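Section 7: Getting the house ready for a stay-over party

By now you'll have your guest list in the Jotari planner and a fair idea of who is stopping the night and who is getting a taxi home. Lovely! This section takes you from the afternoon before to the slow, happy breakfast after.

1. Open your party in Jotari and tap Sleepovers. Put a name against every bed, sofa and airbed, and do be generous with yourself (hosts need a proper bed too).

2. Tap Drinks and choose Evening, Morning After or both. The planner works out a shopping list from your guest list, which you can change as much as you like.

3. Set your quiet time. We start you off at 2 in the morning, when the music list fades down by itself.

Note: if a guest decides to stay on for a second night, press Extend and the breakfast list will grow to match.

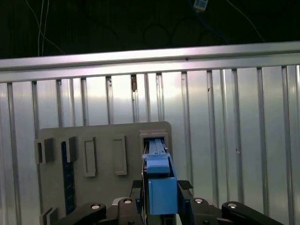

Playlists need a little thought before anyone arrives, so do this bit while the house is still calm and you can hear yourself hum. Choose Music, then Long Evening, which holds 80 songs and should see you through to the cheese. If your own songs are on a stick, push it in straight and gently, the way the long blue piece is lined up with its slot in the grey panel, and wait for the Jotari chime before you press Play.

Caution: keep fizz, candles and melted butter well away from the speaker.

4. Last thing at night, tap Breakfast and pick a start time. Eleven is very popular with our hosts, and noon is perfectly respectable.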